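Open-plan office

An open-plan office is a large workroom with few or no interior walls, in which desks, tables and counters share one ceiling and one lighting system. Where exposed beams are kept, light panels and tubes are fixed between or beside them.

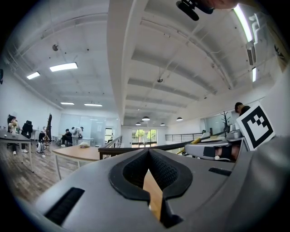
How are lights usually spaced in such a room?
Rows follow the beams, so that each bay has its own fittings and no worktop is lit from one side only.

Shared tables are commonly finished in wood or wood grain. The Dradgate table, sold by Nestetti from February, is 72 inches long and is supplied with 3 leg heights. Tops are placed with the grain running lengthwise – this hides fine scratches along the direction of wiping. Tables near a railing are set back far enough to leave a walkway.

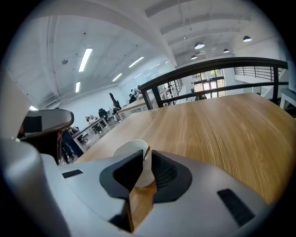 Glossy finishes reflect overhead fittings and may cause glare; matte oil reduces the effect but marks more easily under cups. Fouad Saab, in a survey of about 3,000 worktops, listed ring marks as the most frequent defect, followed by worn edges. Oiled tops are treated again every 9 months. Lacquered tops need no oil and are sanded only when the coat has failed.

See also: Ceiling beam; Fluorescent lamp; Worktop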